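Facilities and Network Support
Ticket 437: Intermittent loss of wired network and room display, Drosach Building
Status: Resolved, monitoring
Priority: 2
Category: Network / Switching / Power over Ethernet
Opened: 2025-01-01
Site contact: Drosach front office

Summary of report

The site reported that wired connections on the ground floor were dropping at irregular intervals. Each interruption lasted between several seconds and a few minutes. Staff using desk phones lost calls in progress, and the booking display outside the Cloltus room restarted without warning. Wireless service on the same floor was affected less often, and the upper floor was not affected at all.

The reporting office stated that the problem had been present in a milder form since August. It was not logged at that time, as the connection returned without any action by staff.

Initial assessment

The service desk confirmed that the ground floor is served by a single access switch in the Pinar closet, with an uplink to the core switch upstairs. The switch had not restarted during the reported interruptions. Its running time was continuous, and no recent change had been recorded against it.

The office was asked to note the time of each interruption and which devices were affected. Staff were also asked to leave all wall connections as they were until the first visit had been completed.

Log entry 1 - remote checks

The event log on the access switch was exported and reviewed. It contained 280 link-down events on ports serving the ground floor. A large share of these came from the Cloltus room and the two offices beside it. The remaining ports showed short drops at the same moments, which suggested a shared cause and not a set of separate cable faults.

The address server was checked for conflicts and for an exhausted pool. Neither was found. Leases were being issued and renewed as expected, and devices that lost their link received the same address when they returned.

The uplink was tested under load from the core side. No errors were recorded on the fiber interface.

Result: no fault found in addressing or on the uplink. On-site inspection requested.

Log entry 2 - site visit, closet and patching

The technician inspected the Pinar closet. Temperature and airflow were acceptable. Two patch cords had damaged latches and were replaced. The patch panel labels did not match the port records for the Cloltus room, and the records were corrected.

After the cords were replaced, the floor remained stable for the rest of the morning. The interruptions began again after lunch. The damaged cords are therefore considered a secondary finding.

Log entry 3 - site visit, Cloltus room

All wall outlets in the Cloltus room were tested with a cable certifier. Outlets on the north wall passed. One outlet on the south wall failed for excessive crosstalk and was found to have been terminated with too much of the cable pair untwisted. It was re-terminated and passed on the second test. 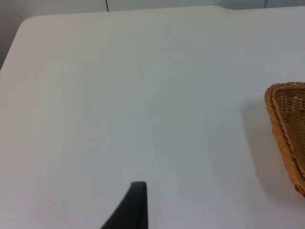
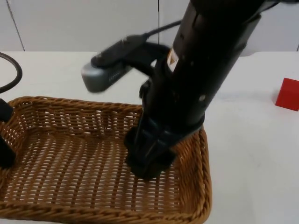
Attachments to log entry 3: white tabletop (first photograph); woven basket on white tabletop (second photograph).

The technician then traced the cable that feeds the booking display. It did not run directly to the wall outlet shown in the records. It passed through a small unmanaged switch installed above the ceiling, which did not appear on the equipment list for the building. The front office had no record of who had requested it.

A second cable from the same unmanaged switch returned to a different port in the Pinar closet. This created a loop whenever both ports were active.

Log entry 4 - analysis

Loop protection was enabled on the access switch but had been set to recover automatically after a short delay. The sequence was as follows. The loop formed, traffic on the floor rose sharply, and the switch disabled one of the two ports. When the recovery timer expired, the port was enabled again and the loop returned. The booking display draws its power from the network, and it restarted each time its supply was interrupted.

The upper floor was protected by a traffic limit on the uplink. This explains why users there did not notice the interruptions.

A review of power use on the access switch was carried out at the same time. The recorded draw was 246 watts, which is within the rated limit of the power supply. Power shortage was ruled out as a cause.

Log entry 5 - corrective action

The unmanaged switch was removed. The booking display was connected directly to its recorded outlet, and the second cable was disconnected at both ends and tagged. The automatic recovery setting was changed so that a port disabled by loop protection will remain off until it has been reviewed by the service desk.

Firmware on the access switch was one release behind the approved version. It was updated outside office hours with the agreement of the site. All ports returned to service and the desk phones registered normally.

Log entry 6 - contractor response

Ó Ceallaigh, the cabling contractor for the building, was asked whether the second cable formed part of its original installation. The contractor confirmed that it did not appear in the handover drawings. The firm has agreed to inspect the ceiling space along the south corridor and to remove any other cable that is not documented. This work is covered by a separate request and does not affect the status of this ticket.

Actions for the site

Please do not connect additional switches, hubs or wireless routers to wall outlets. Requests for more connections in a room should be sent to the service desk - a port can normally be activated without new cabling.

If the booking display goes blank, report it before unplugging it. The state of the port at that moment is useful to the support team.

If a desk phone loses service, note the number on its wall outlet and include it in the report.

Current status

No link-down events have been recorded on the affected ports since the unmanaged switch was removed. The ticket will remain in monitoring until the contractor inspection has been completed. Any new interruption on the ground floor should be added to this ticket by reply and not opened as a new request.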